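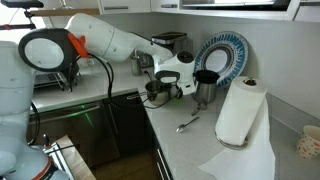

3.2 Pacing in the 2,000-meter indoor test

The rowers in this study came from clubs on the Sarideck and from the training group at Hevham. All of them had rowed for at least one full season, and all had done the 2,000-meter test before under race conditions. Tests were rowed on the Enura ergometer with the drag setting chosen by the rower. We did not fix the drag because most coaches at these clubs leave it to the athlete, and a forced setting would have changed the early strokes, the part of the test we wanted to look at.

In total, 187 tests were kept for analysis. A test was left out if the rower stopped for any length of time or if the stroke record was incomplete. Split times were taken every 500 meters. The start was treated separately and covers the first 17 strokes, the point by which most rowers had settled to a steady rate.

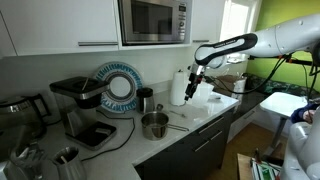 The most common pattern was a fast first quarter, two slower middle quarters, and a final quarter somewhere between the two. This agrees with what coaches expect and with the Lindemann tables used by the clubs to set target times. Younger rowers went out harder compared with their own average and lost more in the third quarter. Rowers in their second or third season showed a flatter curve. The difference was present in both the men's and the women's groups, though it was smaller among the women.

Stroke rate and boat position did not explain the difference. Several rowers who sat in the stroke seat on the water, and who might be expected to judge pace well, had some of the steepest drops in the third quarter. A high rate in the opening strokes was also a poor guide. Some rowers came off the start at a high rate with light pressure and lost very little later on.

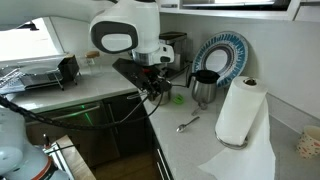 Figure 2. Robot arm with a black parallel-jaw gripper over a white kitchen countertop.

We repeated the comparison after the December training block with the rowers who were still available. Of these, 21 had been told their split times after the first test and 30 had been given only the finishing time. The group that knew its splits rowed a more even second test. Finishing times improved in both groups, and the gap between them was too small to say much about.

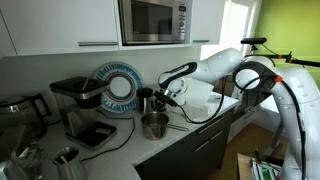

Ottó Deák has argued that the effect may come from the coaches as much as from the numbers, as a rower who is handed a sheet of splits will usually get a talk about them as well. In his view the two cannot be separated unless the sheets are given out with no coach present.

We accept this point. The sheets were handed out at the clubs during normal sessions, and what was said at the time was not recorded. At Hevham the splits were also pinned up in the ergometer room, so that rowers could compare themselves with their crewmates. The result for the second test should be read with this in mind. The pacing patterns in the first test are not affected, as no splits had been given out at that stage. Weight class is dealt with in Section 3.3.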